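# 预算表第四稿

预算表要在星期五交，我星期一早上才拿到Grevlow的第二份报价。

第一份报价是二月来的，只有一页，写着机械臂一台、控制柜一台、安装调试一项，下面一个总数，漂亮得很。厂长看了说可以，让我照这个数往表里填。我填了，又觉得不踏实，就写信去问夹爪在不在里面。对方回得很客气，说夹爪视工件而定，不在标准配置内。我又问底座。底座也不在。再问防护围栏，说可以由我方自备。

第二份报价有六页，总数比第一份高出一截。我把它打印出来，拿铅笔一行一行地勾。

我们厂叫Ledesma，洗布草的，床单、被套、毛巾、工作服都洗，客户是城里的旅馆和两家医院。厂房原来是个冷库，墙厚，夏天倒不算太热，冬天地上返潮。洗涤和烘干这两段早就是机器在做，进了隧道式洗涤机就没人碰它，一直到烘干机吐出来为止。要人手的是吐出来以后那一段：一大堆东西纠缠在一起，要有人把它们一件件拎开，找到边，挂到展布机的夹子上。做这个活的叫上料班，早班一班，晚班一班。

这次要买的就是给上料班用的。

厂长的想法是去年秋天从展会上带回来的。他在展会上看见一条机械臂，从筐里抓毛巾，抓一条，抖一下，放到带子上，再抓一条。他站着看了半个钟头，回来就在例会上说，明年上一台。当时没有人反对。上料班的班长问，床单它能抓吗？厂长说，毛巾能抓，床单就是大一点的毛巾。班长没有再问，低头把那句话记在了本子上。我坐她旁边，看见她写的是“大一点的毛巾”，后面画了个圈。

我在厂里管设备，说是管设备，大部分时间是修东西和填表。年初厂长把这个项目给我，给的数是141万，连税，连运费，连以后一年的备件。他说这个数是跟银行谈好的，多一分也没有。我问他如果不够呢，他说那就想办法让它够。

所以整个三月我都在想办法。

我去看了两家。一家就是Grevlow，卖整机的，名气大些，办公室在开发区，有个铺着地毯的演示间。另一家叫Nodis，人少，租的是汽修厂后面的一间库房，他们不造机械臂，买别人的臂，自己配夹爪和视觉，做成一套交给你。

Grevlow的演示间里那台机器，抓的是他们自己准备的毛巾，新的，叠得整整齐齐放在筐里。它抓得很稳。我从车上拿下来一个袋子，里面是我们厂刚出烘干机的被套，搅成一团，还有点热气。我问能不能试试这个。接待我的那位工程师看了看袋子，说今天程序没有准备，贸然试的话结果不能代表设备的能力。我说我不拿结果去评价谁，我就想看看。他去里间打了个电话，出来说下次吧，下次提前约。

袋子我又拎回了车上。

Nodis那边没有地毯。库房里冷，靠墙一排架子上放着拆下来的手指、吸盘、气管接头，都装在饭盒里，饭盒盖子上贴着胶布，写着字。他们听我说带了被套，就叫我倒在台子上。倒出来以后，第一把抓住了两件，提起来，底下还拖着第三件的一个角。第二把抓空了。第三把抓到一件，提到半空滑了下去。他们的人站在旁边看，也不着急，蹲下去捡起来，又扔回堆里，说再来。

那天下午试了很久。他们换了三副手指，最后一副是从一家叫Cutorus的厂买的，指头上包着软垫，能抓住薄的布边，提起来不容易滑。换上以后好了很多，可还是会带起来两件。他们中间最年轻的那个趴在台子边上看，看完站起来说，抓两件的时候，重量是不对的，手腕上能量出来，量出来就让它放下重抓。我说那要多花时间。他说对，要多花时间。

我喜欢他这么说。回去的路上我就在想，如果要算时间，这个账该怎么算。

上料班的人手脚快的，一小时能上300件。这个数字贴在车间墙上，贴了好几年，是以前的主管贴的，班长一直想撕掉。她说300件是人在早上八点的数，没有人在下午四点还能上300件。我请她帮我记一个星期的实数，她让每个人下班前在白板上写。写出来参差不齐，我把它抄进电脑，画了条线，那条线从早上开始就往下走，吃完饭抬一下，又往下走。

Nodis给我的估计是，被套这一类，机器一小时大约100件，毛巾多些，床单他们不敢说。

我把这两个数放在一起，给厂长看。他看了很久，问：“那不是才三分之一？”

我说是三分之一，可它晚上不走。晚班现在缺人，缺了半年了，招不来。晚班的上料台有一半时间空着，烘好的东西堆在那里，等早班来了再上，早班一来就先要还昨天晚上的债。如果机器整夜开着，只做被套，早班进来的时候那一堆就没有了。

厂长说：“那你就照晚班写。”

我就把表从头写了一遍，这是第二稿。第一稿的理由那一栏，写的是“提高上料效率，替代人工”。第二稿我改成“补充晚班上料能力，限被套”。限被套三个字后来又被厂长划掉，说银行看了不好看。我在第三稿里又加了回去，写在备注里，字小一号。

写理由不难，难的是下面的格子。

机械臂本身的价钱，两家差得不多。Nodis用的臂便宜一点，负载也小一点。被套是半干的时候提，比全干的重，要是两件缠在一起，再加上夹爪自己的分量，就接近上限了。我问过能不能换大一号的臂，他们说能，贵一截，底座也要跟着加重。底座加重，地就要重新做。我们那块地是冷库留下来的，面上一层水泥，下面是保温层，踩上去没事，打膨胀螺栓进去，吃不住力。这件事是我自己拿电锤打了一个孔才知道的，钻头下去一掌深，忽然一空，带上来一撮发黄的泡沫。

所以预算里多了一行：地面。

我找了个做地坪的来看，他蹲在孔边上，用手电照，又伸手指头进去抠，说这个要切开，挖掉，重新浇。浇完要养。养的时候上面不能过车。我问多久，他说了个日子，我一听就知道不行，那是烘干机出来的主路，推车一天到晚都从那儿过。后来班长说，展布机往南挪一挪不就行了，南边靠柱子那里以前是压缩机房，那儿的地是实的。我去查了老图纸，果然是实的。展布机挪位要停一天，管线要接长，蒸汽管要请有证的人来焊。我把“地面”那一行删了，换成“移位及管线”，数字小了一半。

然后是压缩空气。夹爪用气，展布机也用气，我们那台空压机是旧的，夏天下午压力本来就掉。我跟Nodis要了用气量，他们给了一个数，我拿去跟空压机的铭牌对，对得上，可是没有余量。加一个储气罐可以顶过去，储气罐又要年检。这一行我写得很细，因为上次换烘干机的时候就是漏了这一行，结果新烘干机装好以后晾了三个星期，等一个阀门。

然后是电，是网线，是围栏，是围栏上的门锁和急停，是请人来做安全评估的钱。Grevlow第一份报价里说围栏可以自备，我去问了自备要花多少，问完就明白他们为什么请我们自备。

然后是手指。

Cutorus的手指是成对卖的，外面那层软垫是消耗品，说明书上给了一个更换周期，是按干净的室内环境写的。我们车间里全是绒。毛巾的绒飘起来，落在哪儿都是一层，展布机的电眼一个班要擦好几回。软垫上沾了绒就滑，滑了就要擦，擦多了就要换。我按说明书的周期算了一遍备件，又按一半的周期算了一遍，把后面那个填进了表里。

管账的同事看见这一行，拿着表来找我。

“这个手指，”她说，“怎么一年要换这么多？”

我说因为有绒。

“机器手也怕绒？”

我说都怕。

她把表放在我桌上，从抽屉里翻出去年买手套的单子给我看。上料班的人戴一种薄手套，指尖有胶，也是磨绒磨坏的，一箱一箱地买。她把两个数并排写在纸边上，手指的那个还是高出许多。她看了一会儿，说：“行吧，好歹归到一类里去。”于是在第三稿里，手指软垫和手套都进了“劳保及易耗”，挨着写。

第三稿加出来的总数超了。用Grevlow的报价，超得很多；用Nodis的，超得少，可还是超。

那两天我坐在办公室里一格一格地往下减。储气罐换成小一号的。围栏一面靠墙，省掉一面。培训从三次减成两次。后来我把大一号的臂换回了小一号的，总数一下子就进来了，还有剩。可是换回去以后，湿一点的被套它就提不动，要提得动就得把烘干的时间加长，烘干时间加长是要烧气的，烧气的钱不在这张表里，在另一张表里，由生产上出。也就是说，我只要在这里选小一号的，我的表就平了，多出来的钱会从别人的表里慢慢流掉，到年底才看得见。

我把这个跟厂长讲了。他正在吃饭，听完把筷子放下，说：“那你说选哪个？”

我说大的。

“超多少？”

我说了。他又拿起筷子。“你再去谈谈付款。”

付款谈下来是这样：Nodis同意留10%的尾款，等机器在我们车间里连续干满一个月再付。这笔钱可以算到下一个年度。这样一来今年的表就平了，平得很勉强，最底下一行剩下的钱够买几箱手套。Grevlow那边我也问过同样的条件，他们说尾款按到货日期结，合同是统一的，改不了。

我并不觉得Grevlow的东西不好。他们的臂做工比谁都好，壳子合缝合得连指甲都插不进去。如果我们厂是做罐头的，每个罐头都一样大，我就买他们的。

第四稿是星期三晚上开始写的。写之前我又去了一趟Nodis，这次班长也去了，是她自己要求的。她说要在那东西旁边干活的是她的人，她得去看看。厂长批了半天假，算出差。

我们带了满满一车布草，被套、床单都有，还有医院的那种罩衣，带子很长，最容易缠。她进了库房，先把架子上的饭盒看了一遍，又绕着台子走了一圈，问急停在哪儿。他们指给她，她伸手按了一下，机器停了，她点点头，让他们再开。

开起来以后她就不说话了，站在围着黄线的地方看。抓了一阵，她说：“它为什么老从上面抓？”

年轻的那个说，相机在手腕上，从上面看得最清楚。

她说：“上面的那件不一定是最外面的那件。”然后她走到旁边另一堆跟前，用手背把一团被套往外拨了拨，又压了压，拨松了，从侧面捏住一个鼓起来的地方，一提，出来一件，没有带别的。她又做了一遍，慢慢地做。她说，先找鼓的地方，鼓的地方里面有气，有气就说明那一层没被压住。

年轻的那个请她再做一遍，他拿手机录。她不太愿意被录脸，他就只录手。

他们当场改程序。改了很久，中间出去吃了碗面，回来还在改。我趁这个工夫在台子角上核第四稿，把移位的那一行跟焊工的报价再对一遍。库房里有一盏灯的镇流器嗡嗡响。班长坐在一个倒扣的塑料箱上，把罩衣的带子一根一根理顺，理好了又想起来这是要拿来试机器的，于是重新揉乱。

到了傍晚，他们说可以试一下，不保证。臂下去的时候比之前慢，到了布堆边上停住，偏过来，从侧面往里靠。第一把抓空了。第二把抓到一件被套，提起来，底下没有拖别的东西。第三把又是一件。第四把带了两件，手腕上量出来了，放下，重抓，抓起来一件。

班长说：“这一下像人了。”过了一会儿又说：“像刚来的。”

我问她，如果晚班放这样一台，她愿不愿意。她没有马上回答，问我坏了谁修。我说小毛病我修，大毛病他们来。她问夜里坏了呢。我说夜里坏了就停着，等早上。她说那跟现在也差不多，现在夜里缺人也是等早上。她又问，停着的时候，它手里要是抓着一件，会不会松开。这个问题我没有想过，转头去问Nodis的人，他们说断电不松，断气会松。她说那底下得放个筐。

我在第四稿里加了一行，筐。

她还提了一条，说白天这台机器得能推开，或者至少围栏的门要开得够大，早班要从那儿过推车。我说推不开，它是固定在地上的。她就拿步子在库房里量了一下推车转弯要多宽，我照着记下来，门就从单扇改成了双扇。双扇门要两把锁，贵一点，几箱手套的钱去掉了一半。

回厂的路上她在车里睡着了，膝盖上还放着那个本子。我开得很慢，路上都是往开发区去的货车。快到的时候她醒了，说了一句，墙上那张300件的纸，机器来了以后能不能撕。我说我去跟厂长讲。她说不用讲，她自己撕就行，就是问问我表里有没有引用那个数。

我想了想，有。理由那一栏，第二行。

当天晚上我把那一行改了，改成白板上那一个星期的实数，后面附上了那条往下走的线。改完以后机器跟人的差距看着小了些，理由反而更顺。厂长第二天早上看了，没有说什么，在首页签了字，只把“限被套”又看了一遍，这次没有划。

星期五上午表交上去，下午银行的人来电话，问的是移位那天停产的损失有没有算进来。我说算了，在生产那张表里。他说那张表他没有。我就去找生产上要，生产上的人在车间，我到车间去，展布机正开着，蒸汽很大，早班还没有走完。我在上料台旁边等他。等的时候有一件床单卡在夹子上，班长过去抖了一把，抖开了，顺手又从堆里提出一件来挂上。

那张表要到了，我拍下来发给银行。然后给Nodis打电话，问交货期。他们说臂现在订，要等；夹爪可以先做，软垫Cutorus有现货。他们正拿我们留下的那车布草在试，问能不能再多留几天。我说留着吧，记在借出单上，下个星期我去换一批脏一点、旧一点的，旧的洗薄了，更难抓。他说好，又问旧的有多旧。我说有的边都毛了，你们得从很近的地方看，才分得出哪儿是边，哪儿是褶子。他说那就让它再靠近一点试试，叫我别挂电话，我就听见那头气阀响了一声，接着又响了一声。
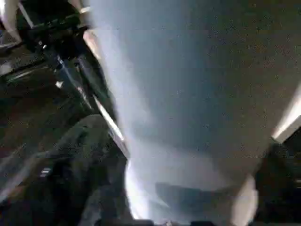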